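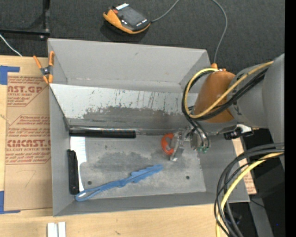

Long items in a gray metal bin with sloped walls, on a light wood tabletop.

FOSUM OPENS A REPAIR COUNTER FOR THE THINGS AT THE BOTTOM OF THE BIN

CURVILLE, August 8, 2022 – Fosum, the hand tool and workshop supply company, will start taking in its customers' neglected tools for cleaning, sharpening and sorting at its Curville store. The service is called Pidix. It covers anything with a handle, a blade or a purpose the owner can still remember.

Customers bring in the bin. Most households have one, and Fosum is not fussy about what kind: metal, plastic, a drawer pulled out whole, the bucket that was bought for mopping. Staff go through it at the counter, lay everything out, and sort it with the owner into what gets fixed, what gets kept as is and what has been living there rent-free.

"We have sold people storage for years," the company said in a statement. "We would like to apologize for some of it. You can put a great many things into a big bin and feel very organized, right up until you need one of them."

The service grew out of a trial in April, when 34 Curville households turned up with their workshop clutter. Knives and other cutting tools were the most common things brought in for work, followed by screwdrivers with tips so rounded they had become pointers. One household brought nine tape measures and reported that it had been about to buy a tenth.

Blades get special attention. A knife left at the bottom of a bin goes dull against everything else in there, and stays just sharp enough to find a hand. Pidix sharpens utility, garden and kitchen knives, replaces worn grips on common handles and sends each blade home in a cardboard sleeve. Owners are free to throw the sleeve away, though the company would prefer to hear nothing about it.

Bins are welcome too. Staff will wipe down a metal one, file any burrs off the rim and check the seams. Scratches and stains stay where they are. Fosum tried polishing them out during the trial and owners said they no longer recognized the thing – two asked whether they had been given somebody else's.

Sorting is free for the first 100 bins. After that, Fosum will charge a flat fee per bin, posted at the counter, with sharpening and handle repairs priced by the piece. Items nobody wants can be left behind. Usable ones go to the Obeidat Tool Library, which lends them to Curville residents and which has asked, politely, for no more tape measures.

Pidix does not take power tools, paint, open tubes of adhesive or jars of mixed screws. The company admits it wavered over the screws. A single jar was accepted during the trial and is still being sorted.

The counter is at the back of the Fosum store, 3701 Obeidat Avenue, Curville. No appointment is needed for a single bin. Customers with several are asked to call ahead and to be frank about the number. Finished work is held on the pickup shelf under the owner's name, and repaired tools come back in a labeled tray.

About Fosum
Fosum sells hand tools, workbenches and workshop storage from its store in Curville. It continues to stock bins in several sizes, including the very large one.

Press inquiries: Fosum press desk, at the Curville store.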